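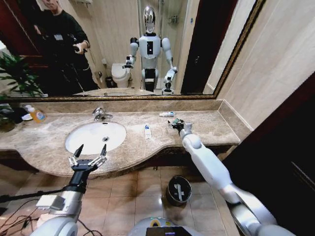

I've been pushing a manual chair since a climbing fall, and for the first couple of years I went through gloves like other people go through paper towels. Cycling gloves, gardening gloves, a pair of weightlifting ones that smelled like a tire no matter what I did to them. The Eneck push glove is what I ended up making after all that, and I'm still a little giddy that other people buy it! The palm is one piece of leather with the seam moved around to the back of the hand, so nothing rubs where you grip the rim. I still baby my skin, mind you. A little tube next to the sink, like the white one with the blue-and-red label up there, is the kind of thing I want within reach when the gloves come off at night (whatever cream you already like is fine, just let it soak in before you put the gloves back on, or the lining gets gummy).

The thumb is where most push gloves give up. You brake with the thumb web, especially downhill, and a single layer there wears right through. Ours has a second patch stitched over the first, and when the top one goes you can send the gloves back and we'll put a new one on. My friend Macarena Olmedo plays wheelchair rugby and she's much harder on gear than I am, so she got all the early pairs. She killed the first ones in a month. The ones she has now she's had since last October, and they look terrible, but the palms are fine.

Getting them on was my other big gripe. If your fingers don't do much, a normal cuff is a wrestling match. So there's a wide loop on the wrist strap that you can hook with a thumb or your teeth, and the strap closes toward you. Fingers are open to the middle knuckle. I can get mine on in the car before I've finished complaining about the parking!

Sizes and the dull stuff

They come in four sizes, S to XL. Measure around your knuckles, leaving out the thumb, and if you land between two, go down, as the leather gives a bit in the first week. Black or tan. The tan shows dirt from the rims right away, but I love it anyway.

Price is $69 a pair. If one hand works harder than the other and you only need a left or a right, write to me and we'll sort it out. You have 30 days to return them, worn is okay, muddy is not.

To wash: cool water, mild soap, 10 minutes in the sink, then lay them flat away from the heater. Please don't put them in the dryer. I did it once and they came out fitting my nephew.

They're meant for everyday pushing and for playing around at the gym. For racing you want hard gloves, a whole different animal, and I don't make those. Prapai Chareonsuk answers the sizing emails and is way more patient than me, so send her a tracing of your hand if you're stuck.

A winter version with a fleece back is in the works. I've got one prototype and it's too warm, so we're going around again on the lining.

Posted 29th July by Hannelore Lammers
69 shares | 4 comments
Home Gloves Straps Sizing Repairs Contact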